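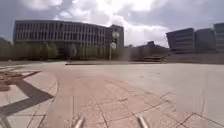 Outdoor robot demo at the Pickering open day in September: worth it with kids?

Has anyone been to the demo on the big plaza? My two are robot mad, but I don't know if it's all talks and leaflets. Also, how long should we plan for?
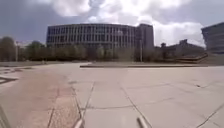
Hok-lam Hsueh
Demo helper, Plarnico robotics club

Yes, come! I helped last year and had a great time. The Calach robot drives itself across the paving while the team explains how it picks a route, and they're happy to be interrupted (my favorite part). The drive course is 600 feet, and they run it 4 times in the afternoon, so you don't need to rush over for the first one. Big pale slabs, lots of seams between them, and the kids get to guess which ones will make it slow down!
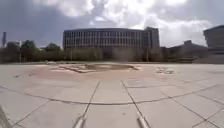
The plaza, with the long office building behind.

Bring a jacket and something to sit on. Two hours was plenty for most families, though some kids went around again.

Drernumo_fan

went last year, good. parking was a pain

Marcy in Pickering

We stayed for 3 hours and my daughter still talks about it!
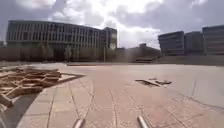 What I loved was the talk on obstacles, and I'd get there early to stand near the front. The engineer asked the kids how a robot should deal with clutter, and every hand went up. Think of that great jumble of pallets and planks on the left of the plaza, then the much smaller pile of boards farther over: do you go between them or give both a wide berth? My daughter said between, a boy next to her said no way, and they argued about it all through the snack break. Ask at the Calach table for the route maps, which kids can draw on and take home.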